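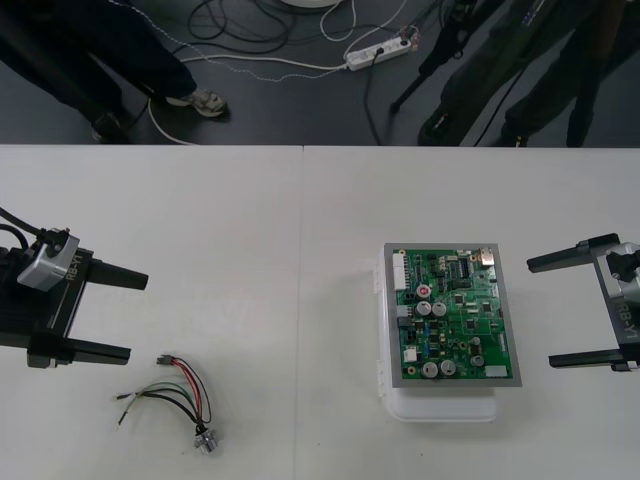
Catalina Benítez says that people never come in for the umbrella. They come in for the glove, the one glove, and they will take a morning off work to do it, but the umbrella they have already mourned and replaced by the time the bus reaches the depot.

She has run the lost property office of the Vomden bus company for 11 years, long enough to have theories. The glove theory is her best one. A lone glove leaves its partner at home in a drawer, reproaching you. An umbrella leaves nothing behind but a damp spot in the hall.

The office is down a ramp at the back of the Arango Street depot, past the vending machine and a door marked NO ENTRY that turns out to be the entry. Hours are posted on a card taped inside the glass. The card has been corrected so many times, in so many pens, that regulars phone first. The phone rings in a different building.

Vomden / City Life / Features / Lost and Mostly Not Found

I went because I had lost a hat. I'd like to say it was a good hat. It was a gray knit thing that made me look like a thumb, and I had left it on the number 20 somewhere between the hospital and the old cannery. I'd been without it for a month before it occurred to me that the company might be keeping it somewhere, at public expense, with a tag on.

Everything gets a tag. Tags are buff, tied with string, and carry a date, a route and a description in as few words as the driver could get away with. Drivers are not, on the whole, lyrical. "Bag, sad" reads one. "Teeth (top)" reads another. A cello came in last winter on the Trollden express with a tag that said only "Big violin," and its owner, who collected it within the hour, asked if she could keep the tag too.

By law the office has to hold on to things for 107 days. Why 107 is a question that has occupied Catalina on slow afternoons. Her predecessor, Fidelina Rengifo, believed it was a typing error for 100 that had been voted into the bylaws before anyone caught it. Fidelina is retired now and lives out by the reservoir, and when I called her she said she no longer believed that. She thinks they did it on purpose, to see who was reading.

After that the goods go to auction, and the auction is where the people of Vomden show what they're made of. It happens in December, in a hall borrowed from the school district, with folding chairs and coffee that tastes of the urn. The last sale had 503 lots. Most of these were umbrellas in bundles, which sell to the same man every year. He runs a gift shop called Traltetti and sells them one at a time, whenever it rains, to people who have just left theirs on the bus. Catalina admires him enormously.

The rest goes to anybody. Sérgio Sequeira has been bidding since he was in high school and furnished a good part of his first apartment this way. He has a rule against sealed suitcases, which he made after buying one. It held a full set of encyclopedias, volumes M through S, and a bathing suit. He still has the encyclopedias. Ask him about Norway or magnesium and he is a pleasure to talk to. Anything before lunch in the alphabet, he's as lost as the rest of us.

Then there are the people who buy back their own stuff. It's more common than you would think. Flor Condori sat through two hours of umbrellas to bid on a slow cooker she had left under a seat on her way home from a baby shower. She could have had it free any weekday that summer by walking down the ramp with a description. She didn't like to bother them, she told me. She paid more than it cost new, having been driven up by a stranger in the third row who could see how badly she wanted it. The lid was missing. She has the lid at home.

Every few years the company floats the idea of putting the whole collection online. There would be photos, a search box, a form. Þórarinn Vestergaard, the manager in charge of this and of bus shelters, showed me a trial version dated Jun 3, 2019. It had three items in it, and one of them was his own stapler, for testing. Within a week two people had filed claims on the stapler. One provided a very convincing account of where she had last seen it.

So the tags and the string carry on, and so does the ledger, a green book with a broken spine that Catalina fills in by hand. I asked her to look up my hat. She wanted the route, then the month, then the color, and she wrote all of it down before turning a single page, the way a doctor does when the news is going to be slow.

There were over 20 gray hats. She brought them out in a crate and left me alone with them, which was tactful. I tried on several. None of them was mine, although one was very much nicer, and I will admit to a short conversation with myself about it before I put it back.

On the way out I took the 20 home. I got off at the cannery and was almost at my own door before I missed my scarf.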